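About us

Reading time: 2 minutes

Limirport is a small software company. We write the part of a robot system that most visitors do not see: the code which takes the camera picture, decides where the cloth is, and plans how two fingers should close on it.

The company was started in March by Pouran Talebi, who before worked many years on motion planning for warehouse arms. She found that the planners she knew were good with boxes and very poor with bedsheets. A sheet has no fixed shape, so the program must make a new guess each time it looks. We are still working on this question, and it keeps 21 of us busy.

What we make

Asar is our perception library. It finds folds, edges and corners in bedding and clothes, and gives each one a score. It was trained on 3,000 recordings made by people with hand-held grippers, in rooms with ordinary furniture and ordinary light.

Hosseinzadeh is the planner. It reads the output of Asar and proposes a grasp, a path and a second grasp in case the first one slips. The present release has 378 automatic tests – we run all of them before every merge, also on Fridays.

Fladinness is our tool for looking at recordings. You can step through a session, mark the moment of contact and compare it with what the planner wanted to do. We made it for ourselves, but now two laundry equipment makers use it too, and their bug reports are very polite.

How we work

We write code in the morning and record in the afternoon. Each engineer takes turns with the gripper, including those who only work on the build system. Our records are kept by session number, and bad grasps are stored together with the good ones.

We are glad to receive questions from students and from other teams. Please write in English or Persian.

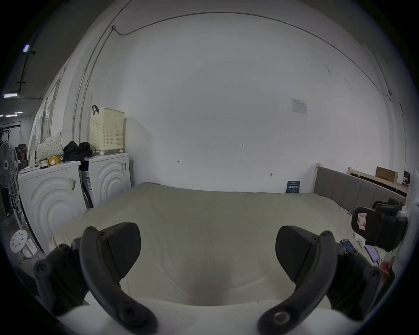

Recording on the bed, with the washing machines on the left.

Recent items
– Fladinness: faster loading of long sessions
– Why our planner asks for a second grasp
– Open position: tooling engineer

Contact | © Limirport | Back to top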